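News from the Gunawan Rooms: how we plan the evening part of your wedding

Many couples who visit us in Dridcombe ask first about the flowers and the color of the chair covers. I understand this very well, I did the same before my own wedding. But after several seasons at the Gunawan Rooms I can say that the complaints we receive are almost never about flowers. They are about waiting. Guests wait for the dinner, then they wait for the speeches to finish, then they wait for the music, and the older guests have a train at ten. So in this newsletter I would like to write about the timetable of the evening, and what we changed in it this year.

First, the arrival. We open the doors to the hall 40 minutes before the meal. In earlier years it was more than an hour, and the guests stood in the corridor with an empty glass. If your photographer needs a long time with the family, please tell us at the first meeting. Then we can serve the drinks later, or put the cold starters already in the garden room. It does not cost extra, but the kitchen has to know it before the shopping is done.

The seating plan we need ten days before the wedding. I know that this is difficult. There is always a cousin who has not answered. Please send us the plan anyway, with the cousin in it, and we will take away the chair if he does not come. To take away a chair is easy for us. To add one to a round table of ten, when the plates are already laid, is not so easy, and the people at that table will feel it all evening.

Now the speeches. We ask for 3 speeches at the most during the meal, and we place them between the courses. Last July we had a wedding with seven speeches, all before the soup. They were good speeches, I remember one in which the bride's uncle sang. But the soup was made two times, and the band from Rurkow had to start so late that they played only half of their program. If more people wish to speak, we can give them the microphone after the cake, when everyone is more relaxed and some guests are already standing.

About music there is a new rule from the town, and we must follow it. The doors to the terrace have to be closed from ten in the evening. The music inside can continue until one. We have put heavier curtains at the terrace side, so the hall does not look so closed when the doors are shut, and the smaller windows on the yard side can stay open. Bands should bring their own extension cables, please, and arrive before four o'clock if they want a sound check. After that time the tables are being laid and we do not want drums in there.

Prices for next season are ready. The hire of the big hall in the spring months starts from 1,000 for the evening, with the tables, the chairs, the linen and the cleaning included. The menu is calculated separately for each guest. Children under six eat free, and for bigger children there is half price. For the small hall there is a different list, which Fitriani Yusof in the office will send to you. The small hall is comfortable for parties of up to 37 guests. We tried with more, and it was possible, but the dancing was not.

Several couples asked whether they may bring their own cake. Yes, you may. We only ask for the name of the baker and the hour of delivery, and whether the cake must stand in the cold. Our cold room has space for one tall cake or two low ones. Please do not send the cake with a friend who does not know the way – the entrance for deliveries is from the mill lane, and the navigation brings everybody to the wrong gate.

Valentin Ruchti is now responsible for the kitchen, and he has made a new autumn menu with pumpkin dumplings, slow beef and a plum dessert. Tastings are for two persons and can be booked from September. You pay for the tasting at once, and it is taken off the final bill if you sign with us. A vegetarian main dish is on every menu, and you do not need to count the vegetarians exactly. For allergies, however, we need the names and the table numbers in writing. A telephone call is not enough, even if it is a long one.

One more small thing concerning the coats. From November the cloakroom will be in the former ticket office, to the left of the stairs. It is warmer there and the line does not go through the door anymore.

Couples who have already booked will receive their planning sheet by mail. It has two pages. Please fill in also the second page, where we ask who may make decisions on the evening itself. It should not be the bride or the groom. A sister is good, or a calm friend.

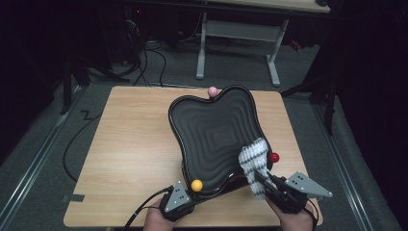 Adanech Negash wrote to us after the last newsletter that the decision person was the best advice she received, but that we should ask for two names. Her sister went out to move the car just when the band wanted to know about the first dance, and the whole hall stood and looked at each other. We have added a second line on the sheet.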